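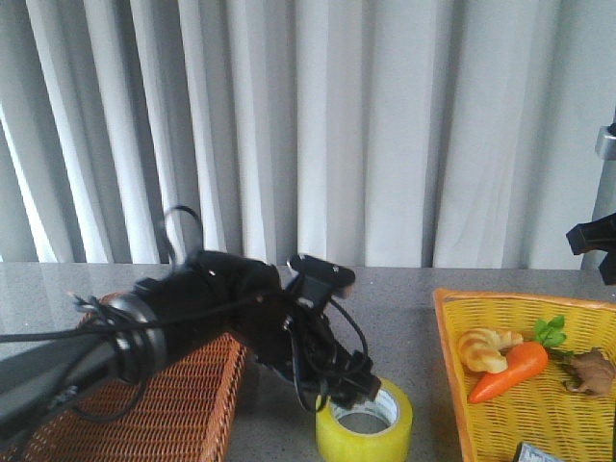

Handout 4 covers cable routing and pick-and-place tuning on the shared arm, and it picks up where the calibration evening left off. If you missed that one, ask Mabli Rowlands for her notes, because mine have coffee on them. I want to start with cables, because they have eaten more of my evenings than all the software put together. Look at how ours run: back along the forearm, with a big loop standing up over the wrist, and a few thin wires dangling down by the jaws. The big loop I like! The wrist needs slack to turn, and an arc in the air is a decent place to keep it. The thin wires by the jaws I don't like one bit, and they're your first job tonight.

How much slack?

People ask me for a number and I always disappoint them. Turn the wrist by hand (power off, please) all the way one way, then all the way the other, and watch the tightest spot. At the worst position you want to be able to push the cable sideways with one finger and feel it give. If it feels like a guitar string, pay out more. If it flops down far enough to get between the fingers, take some back. Then do it again with the elbow folded, which everybody skips, me included, and that's how we lost a connector in October.

Ties go on loose first. Snug them up only after you've been through the whole range, and leave the tails on until the very end so you can tell which ones you've finished. Asger Østergaard swears by hook-and-loop straps and I've come around to them for everything past the wrist joint. Zip ties are fine on the forearm.

Setting up the counter

We work with two baskets, and I'd like us all to use them the same way so our logs can be compared. The yellow one with the orange rim is the source. Play food goes in there -- the croissant, the carrot and the ginger root are the ones I keep coming back to, as they're such different shapes to grab. The orange-brown woven one is the target and starts every run empty.

I know toy food looks silly for a grown-up workshop. Ramiro Ortuño brought machined blocks the first month and we all got very good at picking up blocks, and then somebody tried the carrot and the whole plan fell over. A tapered thing wants to rotate as you close on it. A crescent gives you two quite different grips depending on which way it's lying. And a knobby root has hardly any flat spot at all, so you find out fast whether your closing speed is too high.

Write down your settings before you start. On our controller the speed value runs on the Maddocks scale (Osian Ruddock wrote that firmware and he'll explain the scale to you at length if you let him). My own starting point is 42 for the approach and a good deal less for the last bit. The gripper open value is 1138 at the stop we're using this term. Go past it and the Nandex driver board complains and drops out, and then you're homing the whole arm again.

Working from the wrist camera

Most of you tuned your first drops by standing back and watching the arm from the side. It works, sort of, but you end up correcting for where your own head was. I want you to do tonight's placing from the wrist view only. Turn your chair around if you have to.

When you've got the target basket lined up, look at the far end first. You should have both of the rounded back corners and the braided rim running between them. The near end can run off the bottom of the picture, that's fine, you don't need it. What you do need is both fingers in the lower corners with a nice wide gap between them, and neither one touching the rim. The right finger will cover part of the basket floor from this angle, so judge your center from the weave you can still see and don't be fooled into shifting left.

The rows in the weave are a gift, by the way. They run across the width of the floor, so you can use them as a level. If they look tilted against the back edge of the counter, either the basket has been nudged around or your wrist is rolled. Check the basket first, it's the easy fix. 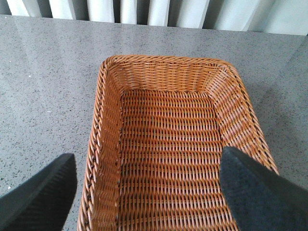 Tuning the drop

Start high and come down in small steps. I know it's dull. Each step, stop, look at the rim, look at the fingers, and only then take the next one. Once you can lower into the basket and come back out cleanly with nothing in the jaws, try it with the croissant, then the ginger, and leave the carrot for last.

Open slowly. If you snap the jaws open, the light pieces get flicked sideways and you'll blame your aim for it. Eirlys Gronow spent a whole evening re-doing her calibration over exactly this, and her calibration had been perfect all along (sorry, Eirlys!).

Save each run under your own initials in the Vondonham folder. Please don't overwrite run 147, it's the one I use as a reference when the arm starts behaving oddly.

For next time

Finish the cable check and bring your settings on paper. Read the chapter on joint limits in the Dullow manual, the short one, you can skip the derivation. If your drops are landing consistently to one side, bring me the log and we'll go through it together before we start on the new gripper pads.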